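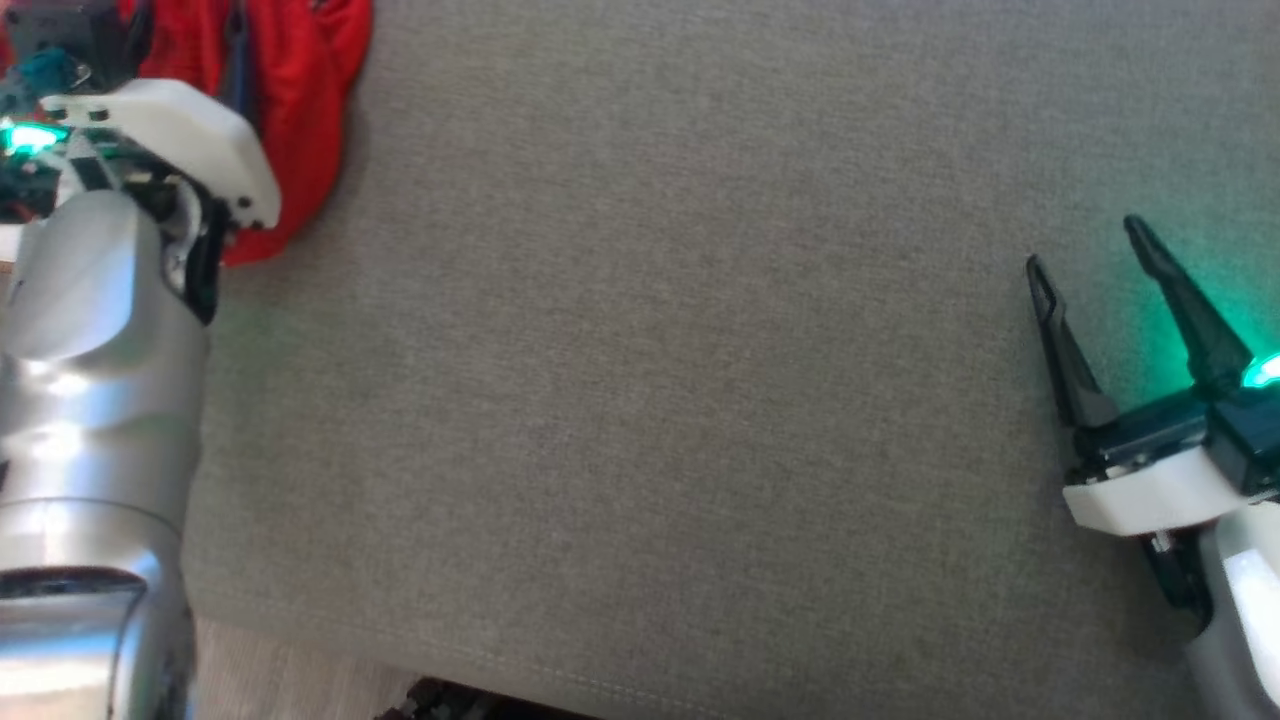
Ticket: right gripper lets go of soft items partway through the lift
Status: closed, with one open question at the bottom
Site: Anwood apartment, living room
Opened: 6/11/19

Okay, so this is my running log for the right arm problem. I'm keeping it all in one ticket because the last one got split up and I could never find the half I needed.

What the job is supposed to be: clothes are lying on the sofa seat, the robot picks them up one piece at a time, holds each one up so the other arm can find an edge, then folds. We've been running the Dutach folding routine on it, and up to last week it was boring in the best way.

What it does now: the right gripper closes on the clothing, the arm starts up, and partway through the lift the fingers open by themselves. No stop, no error on the screen, the status light stays green the whole time. The routine thinks it's still holding something, so it carries on and waves an empty gripper at the left arm. Kind of funny the first time. Less funny by lunch.

First pass
I ran 30 picks with the right arm and got 12 drops. Then I had the left arm do the same pickups and it didn't drop one, so I stopped blaming the clothes. (I had been blaming the clothes. Stretchy waistbands bunch up between the fingers and I figured they were springing back out.)

Things I tried, in the order I tried them:

Restarted the arm controller. No change.

Restarted everything, including the laptop. No change, and I lost my terminal history, so thanks, me.

Wiped the finger pads with alcohol. There was lint on them but not much. No change.

Raised the grip force setting from 4 to 5. This made it worse! I was sure I'd read my own tally wrong, so I did it over, and yes, worse. Put it back to 4.

That last one got me thinking, because if the fingers were simply slipping, more force should help. I turned on the full motor log (it's off by default, and I'd like to know who decided that) and did a few more picks on the red shorts, since those were the ones it dropped most.

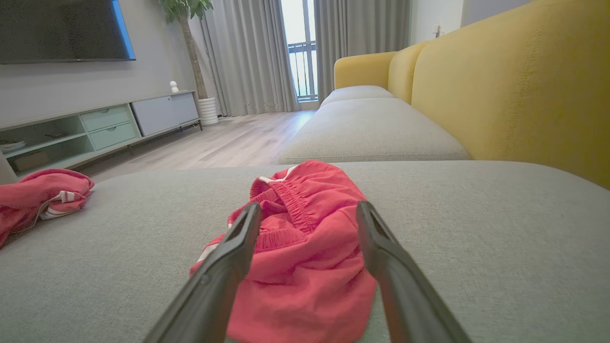
With the full log on, you can see the close command go out fine and the motor current climb the way it should. Then the arm rolls the wrist to bring the clothing up toward the other gripper, and right in the middle of that roll the finger motor drops offline for a blink and comes back. When it comes back it goes to its startup position. And its startup position is open. So it was never losing its grip, it was rebooting!

That explained the force thing too. More force pulls more current, and a bad connection likes that even less.

So I powered the arm down, pulled the plug, and took the cover off the wrist. The gripper cable had been run on the tight side of the joint and the connector was sitting crooked, with one latch not clicked in. I could wiggle it with a fingernail. My best guess is that it happened when we swapped the fingers over to the Plesell ones in August and it's been working its way out ever since. I did part of that swap myself, so no finger pointing from me.

Fix
Reseated the connector until both latches clicked, rerouted the cable around the outside of the joint with some slack, and added a strap so it can't creep back. Rolled the wrist by hand end to end with the power off to check nothing was pulling. Put the cover back on and ran another 30 picks at force 4. Zero drops.

I checked the left wrist while I had the screwdriver out. That one was fine – plenty of slack, both latches in.

Safety note, please read this one
The startup position bugs me more than the cable does. With shorts and T-shirts, a gripper that opens after a power blip costs you a pickup. The Weerasinghe team wants to try the same arms with kitchen stuff, and I don't want that thing letting go of a glass over somebody's feet. Until it's changed, please nobody run anything hard or breakable on either arm, and keep your hands out from between the grippers even when the routine says it's idle. A motor that restarts will move without asking.

Still open
Can the finger motor be set to hold its last position on restart? I looked through the settings and didn't find it, but the menus are a maze and I may have walked right past it. I also want the routine to stop if a motor goes offline, even for a blink. I've put in a separate request for that and linked it back here.

Closing the drop part of this. If it starts letting go again, reopen this ticket and turn the full motor log on before you touch anything else.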